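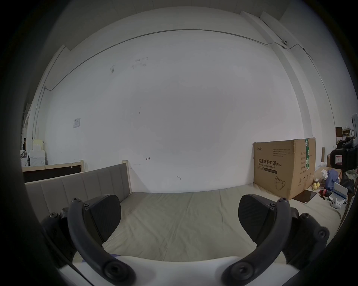 Slide 1 – bed, pale sheet, padded headboard

OK start. Don't read the title out, they can read. Say hi, thank Noémie Besson for the slot, mention coffee is at the back. 20 minutes talk, then questions.

Opening line: how many of you looked at your phone after midnight last night? Wait for hands. Wait longer than feels OK.

Talk is on sleep for people who work shifts. Mostly what we learned from the Donholm night crew. Not a doctor, say this early. Anyone with real trouble sleeping, go see one.

Story – Benoît Millet, first winter on nights. Came home at 6, ate a full dinner, watched two movies, wondered why he was wrecked by Friday. He's fine with me telling it. Keep it short, last time it ran way over.

Main bit, slow down here:
– pick a main sleep block and guard it. Tell the family. Put it on the fridge.
– dark room. Cheap curtains plus clothespins beat nice curtains with gaps
– cool room, not freezing
– last coffee 6 hours before bed. Groans expected. Let them groan
– sunglasses on the way home, but NOT if you're driving drowsy. Get a ride. Say this twice

Next slide
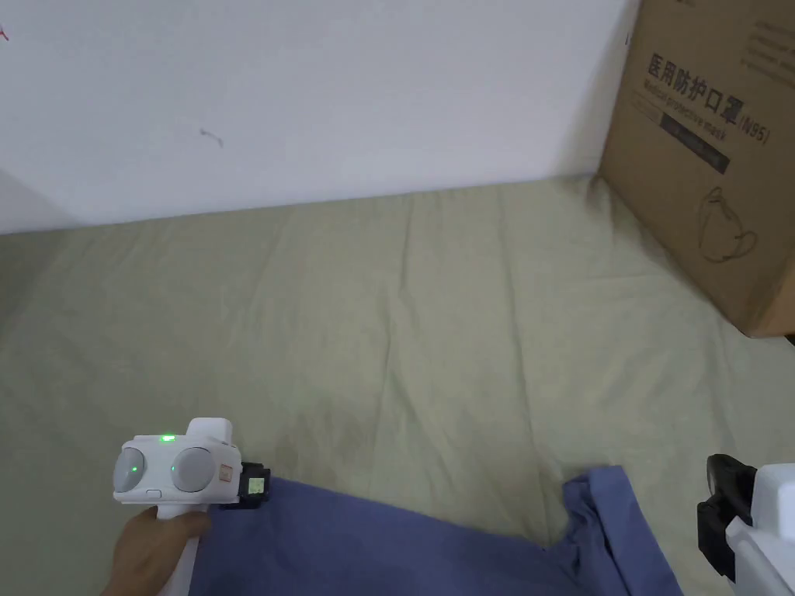
Should I stay on the night schedule on my days off?
Most people can't, and it's hard on a family. Try meeting in the middle: go to bed late, get up late, and keep a few hours of sleep the same every day.

(Monique Guérin asked that one in December, someone will ask it agian.)

Naps. Short one before the shift, 20 min, set an alarm. Long ones leave you foggy, so give it time before you touch any machinery. Ha-neul Ji has the handout, ask her to pass them down the rows now and not at the end, people leave.

Noise – fan, earplugs, phone in the kitchen. Skip the app demo, wifi in this room is bad.

If running late drop the part on meals. If early, do meals: something light at 2 a.m., real food before the shift, no giant breakfast right before bed.

Managers in the room?? Then add: stop calling people at noon about the rota. Noon is thier middle of the night. Look at Noémie Simard when I say it, she'll laugh, she fixed this at Chauvin.

Last slide is just the sign-up sheet for the 60 minute workshop. Leave it up. Water. Questions.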